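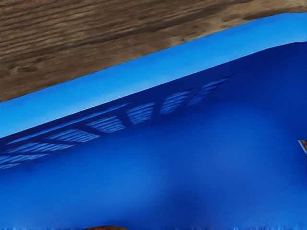

What must a school team hand in to take part in the simulation round of the Flonside student robotics competition?

Each team hands in its control program, a written log of its test runs, and a statement signed by every member of the team.

Home Rounds Rules Results Stories Contact

THE STATEMENT OF THE MOLLAH TEAM

The Office of the Flonside Competition received the statement of the Mollah School Robotics Club on Friday, July 25, 2025, in the last hour of the filing period. It had been typed on school paper and signed by all 5 members. The clerk on duty stamped it, placed it in a folder, and then, contrary to her usual practice, took it out again and read it.

Statements from student teams were seldom read. They confirmed that the work was the team's own and that no adult had written any part of the program. The form supplied by the Office had room for both sentences and for the signatures. The Mollah team had attached three further pages.

"We, the undersigned, wish to report a matter concerning our robot," the first of these began. "The matter does not affect our score. We have discussed whether to report it and have voted to do so."

The task that year was a modest one. In the simulator supplied by the Office, a robot arm was to pick up small objects from a wooden table and place them in a blue bin. Teams received 20 minutes of simulator time for the official round and as much as they wished for practice. The Mollah team, according to its log, had carried out 248 practice runs, most of them in June, when the school building was closed and the club met in the public library at Rudley.

"On run 106," the statement continued, "the arm put the last object in the bin and did not go back to its starting position. It moved down until the wrist camera was very close to the side of the bin, and it stayed there until the run timed out. We looked for an error in the program and did not find one. The member responsible for the camera code wishes it noted that she checked twice."

The clerk turned the page.

The team had repeated the run with the same settings, and the arm had done the same thing. They had then moved the bin to the other end of the table. The arm had finished its work, crossed the table, and lowered itself beside the bin as before. One member had proposed that the return command was being lost. Another had proposed that the arm was looking for objects it might have missed. A third had asked that her proposal be recorded in full, and it was.

"It has completed the task and it is looking at something it likes. There is a pale edge along the top of the bin, and under it the shadow makes a pattern of little lines. We had never seen the pattern until the arm went there. We think it is a good pattern."

The motion to accept this explanation had failed by one vote. A second motion, to leave the behavior in the program, had carried without objection.

The clerk consulted the rules. Points were given for each object placed, and time was recorded when the last object came to rest. The rules said nothing of what an arm might do afterward. The simulator had been built by Ceter, a small firm under contract to the Office, and she considered forwarding the pages to its engineers — they would certainly have found the cause within a day. She drafted a cover note for this purpose and got as far as the second line.

The final page was short.

"We understand that the official round will end when the last object is in the bin, and that the screen will then be turned off. We respectfully request that in our case it be left on until the clock runs out. We do not ask for any points for this time. If the request is refused, we will not appeal."

Requests of this kind were to be decided by the director, who had gone home. In the director's absence they could be decided by the senior member of staff present. The clerk looked down the corridor, where the lights were already off, and established that this was herself.

She put the draft note in the drawer. On the form, in the space reserved for the use of the Office, she wrote "Granted," added her initials, and returned the folder to the tray with the others. Then she started the simulator on the desk computer, loaded the Mollah program, and moved her chair closer to the screen.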